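Carnudura churches to read the whole of Luke aloud in one evening

October 17, 2025

If you've only ever heard the Gospel of Luke in ten-verse helpings on a Sunday morning, next month brings a lovely chance to hear the lot. Four churches in Carnudura are joining up to read it aloud from the first verse to the last, all in one evening, and everyone is welcome to come and listen (or to read, if you're quick about putting your name down!).

The reading will be held at Backlund Chapel, which has the best acoustics in town and, after a long summer of repairs, a heating system to match. There will be 60 readers, each taking a short passage. Some have been reading lessons in church for most of their lives, and others have never stood at a lectern before. The youngest are still at primary school and have been given some of the parables, including the lost sheep and the mustard seed.

The idea came out of a Bible study group at Savidico Road Church, where members spent last winter on the parables and kept finding that they wanted to know what came just before and just after. One evening they gave up on the study notes and simply read four chapters in a row. People stayed on afterwards talking about it until the lights had to go off, and by February the group was asking the other churches whether they'd like to try the whole book.

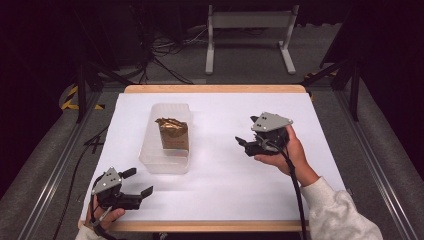
Luke suits this sort of thing wonderfully well. It is a book full of journeys and meals and people talking over one another, and so much of it sounds different when you don't stop. The long road to Jerusalem feels long. The songs near the beginning, Mary's and Zechariah's and Simeon's, come so close together that you start to hear them answering each other. And the walk to Emmaus, which most of us know as a story for the Sundays after Easter, lands quite differently when you've sat through everything the two travellers are trying to make sense of.

There will be a pause after chapter nine for soup and bread, and a second, shorter one before the Last Supper. Between sections the Hokon Singers will lead a psalm or a hymn, nearly all of them well-known tunes, so do join in. They have also been rehearsing a new setting of the Magnificat written for the evening, and those who have overheard it through the vestry door are very keen on it.

Nobody is expected to sit still for the whole thing. The side door will stay open, and you can slip in after work, go home to put the children to bed and come back for the last chapters. The chapel seats 300, with a quieter room at the back where the reading can be heard over a speaker. Large-print copies of the text will be on the table by the entrance, and there is a hearing loop in the front half of the building. Each church has chosen a translation for its own part of the evening, so listeners will hear four different versions as the night goes on.

Entry is free. A collection will be taken for the Carnudura food cupboard, which gave out 700 parcels last year and is especially short of tinned fruit and long-life milk at the moment. Gifts of either can be left in the porch.

A handful of reading slots are still open, most of them in the later chapters, and a practice evening will be held at the chapel the week before for anyone who would like to try out the microphone. Sign-up sheets are at the back of all four churches, and the full timetable will be pinned up beside them once the last names are in.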